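About Us

Hi, I'm Emília Vondráček, and I run Kovau, a small language school on the second floor of an old button warehouse in Ellwood. We teach Slovak and Czech to grown-ups. That's the whole business! If you came looking for French, there's a lovely place across the river and I'll happily give you their number.

How it started

I grew up in a house where my grandmother spoke one language, my father answered in another, and everybody argued in a third. When I moved to Ellwood I figured I'd lose all of it, and for a few years I pretty much did. Then a neighbor asked me to help her read a box of letters her great-aunt had left behind. We sat at my kitchen table for most of a winter, working through that awful slanted handwriting with a dictionary and a lot of poppy seed cake. By the time we got to the bottom of the box she could read the last letter almost on her own (I cried, she cried, the cake was gone).

She told her cousin. Her cousin told her choir. That February I had 9 people in a living room with 8 chairs, and I started looking for a real space.

What classes are like

Each class runs 90 minutes, in the evening for most levels, with a morning group for people who work nights or are retired or just like mornings. You'll talk in every single one. I know that scares people, so the first couple of weeks we mostly order soup from each other and complain about the weather, and you'd be amazed how far that gets you on an actual trip.

I do teach grammar. You can't get through Slovak without the cases, and anybody who tells you otherwise is selling you an app. But we take them slowly, one at a time, and we come back to each one over and over until your ear starts to catch the endings before your brain does. Your first goal is about 600 words you can really use, on your feet, when somebody's grandmother is waiting for an answer.

We don't give tests. We do give homework, and I will ask about it, but the worst thing that happens if you skip it is that I look a little sad.

Who comes here

All kinds of people. Lots of you have family over there and want to talk to an aunt without a cousin translating. Some married into it. We've had singers who wanted to know what they were singing, a couple planning to retire to a village outside Košice, and one very determined man who only wanted to read hockey news. He's in the advanced group now and corrects my sports vocabulary.

You don't need any background at all. You also don't need to be "good at languages," whatever that means. If you can put up with feeling silly for an hour and a half, you'll do great.

The Krajčí shelf

Our library is named for the Krajčí family, who gave us their parents' books when they sold the house in Clollgate. It has novels, cookbooks, school readers and a whole run of children's magazines that my beginners fight over. Borrow what you like, write your name in the green notebook, and bring it back when you're done. Please don't fix the pencil notes in the margins! They came with the books and I love them.

We also do a reading night once a month. Someone picks a short story, we read it out loud around the room, and then we eat. You can come and just listen if you're new.
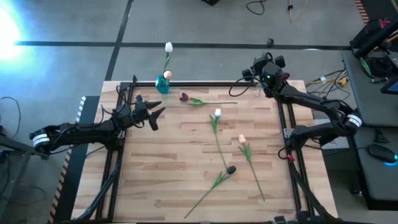
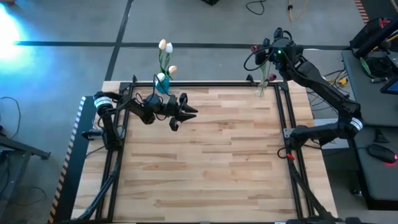
Coming to see us

We're up one flight of stairs, and there's an elevator around the back by the loading dock. The front door sticks, so push harder than feels polite. Parking on the street is free after 6 p.m., which works out nicely for evening students.

Your first class is free, and you don't have to decide anything that night. Send me a note through the contact page with a line or two about why you want to learn, and I'll tell you which group I think would suit you. If you already know a little, write the note in Slovak or Czech, mistakes and all. I read every one myself, and I usually write back the same evening, once the dishes are done.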